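How to keep a running diary you'll stick with

October
By Ifigeneia Gavalas

I have started more running diaries than I care to admit, and most of them petered out before the second page. The one I keep now has lasted 77 weeks (I went back and checked, rather proudly!), so I thought I'd set down how I do it.

Step 1. Pick one notebook and leave it by your shoes

Mine is a cheap lined one. If it lives upstairs in a drawer you'll tell yourself you'll fill it in after your bath, and then of course you won't.

Step 2. Write the sky down first

It sounds daft, but a few words about the weather get the pen moving, and they bring the whole run back months later. "Heavy cloud, one bright patch" is plenty. 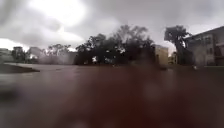
After that, put down how far you went and how long it took, and round it off if you like. My friend Fedir Kravchuk notes every lap to the second, bless him, but he enjoys sums and I don't.

Step 3. Add one line about how you felt

Legs, breathing, mood, whatever comes to mind. Grumbling is allowed. My entry for one Sunday just says "porridge too late, stitch all the way round" and I've learnt more from that than from any of my times.
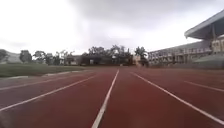 Step 4. Read it back every 7 entries

Make a cup of tea and go through them with a coloured pencil, underlining anything that crops up twice. I found I'd written "tired" after nearly every late night, so now I move those runs to the evening.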